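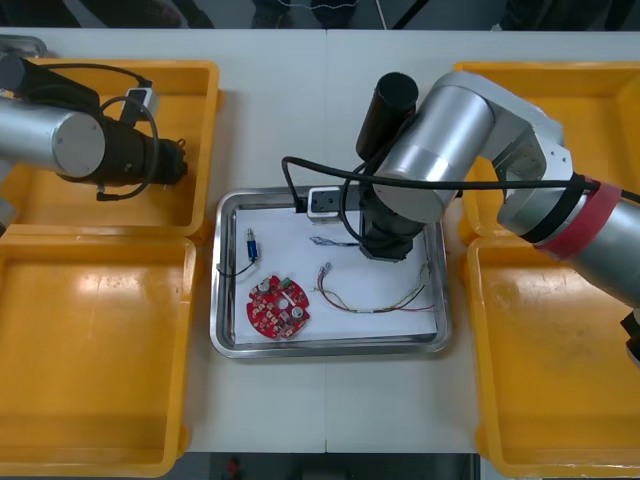 PEOPLE & MACHINES

Teaching two arms to tidy up

I'd been at Prulta maybe five minutes when Aliki Sotiropoulos told me to stop calling it programming. "I don't write the moves," she said. "I do them, and the arms come along with me!"

Her job is sorting small electronics by remote control. Parts go on the paper in the steel tray (wires, a round red circuit board, bits I couldn't name) and she steers both arms to put them into the yellow bins. Each run gets saved, and the model learns from the pile. She had 828 runs when I visited and wants a lot more by October.

So what's the hard part? Wires, she said, right away. "A board stays put. A wire slides off and you have to chase it, and then the robot learns chasing."

Does she throw those runs out? "I used to. Kosmas made me keep them."

That's Kosmas Tzanetos, who trains the model and was eating lunch two desks over. "If she only shows it perfect grabs, it has no idea what to do after a bad one," he said. He did ask her to slow down, though – her first 30 runs were so quick that the arms copied her hurry and kept closing too early.

Then she let me try. I got one wire, on my sixth go, and Kosmas says he's keeping that too.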